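Print this message | E-mail this message

Re: [vinby-list] Nistunia ep 9 – anybody else lost?

Hi all,

Mitsuko Sugawara wrote:

> I'm going to say it, I don't get what the show is doing anymore.
> Eight episodes of Pacheco running the ferry office and being sweet
> to everyone, and now she's the one who sold the map? There was no
> setup for it at all. Also the pacing was off, half the episode was
> people standing on a pier. Is the manga like this too or did the
> studio make it up?

No, no, it's in the manga! Kind of. I went back and reread volumes three and four last night (well, until 2:30 in the morning, and I paid for it at work) and the map business is there, only it's spread over five chapters and you get Pacheco's side of it first. So when it comes out, you're already on her side and you're sitting there dreading it. The anime flipped the order. I think they wanted a big shock for the end of nine, and they got one, but I agree with you that it costs them.

There IS setup though, Mitsuko. Go back to episode 4, the bit where she's closing up the office and Ilo asks her what's in the drawer. She says "receipts." Then she takes the long way home. I thought that was padding the first time through – the show does love its harbor at sunset – but the long way goes right past the Brindico building, and the light's on upstairs. And in episode 6 she already knows the buyer's name before anybody has told her. I missed that one completely until I watched it with subs from the other group, who translated the line straight instead of smoothing it over.

About the pier. Yeah. I liked it more than you did, but I'd have cut a minute or two. The music saves it. That's the same piano theme from the first ending, slowed way down, and if they don't put it on the soundtrack in December I'm going to write somebody a letter.

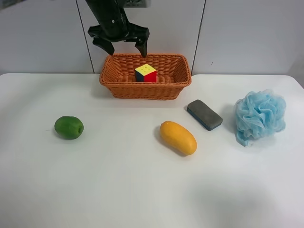

The wicker basket, with the gripper open over it.

What bugs me more is what they did to the lighthouse kid. In the manga he's the one who finds out, and he keeps quiet for nearly a whole volume, and it changes how he acts around everybody. Here he gets one reaction shot and a line about soup. With four episodes left I can't see where they'd fit his story in, unless they drop the trial, and they can't drop the trial, the opening has been showing us the trial since week one!

My guesses for ten, so you can all laugh at me later:

- Pacheco doesn't leave town. She gets as far as the bus.
- We find out the map is wrong, and she knew it was wrong when she sold it.
- Ilo does something dumb.

That last one's pretty safe.

Nassoro Mosoti asked off-list whether the price on the map is a reference to something, because it's such an odd number (1,862 crowns). All I've got is that the town charter hanging in the ferry office has 1862 on it, and you can read it in the episode 2 background if you pause. Might be a coincidence, might be a bored background artist. If anyone has the art book, could you check?

Also, if you haven't read the manga, please don't look at the comments on the fan wiki this week. Somebody posted the end of volume seven right under the episode summary, with no warning.

More after ten airs,
Dale

Print this message | E-mail this message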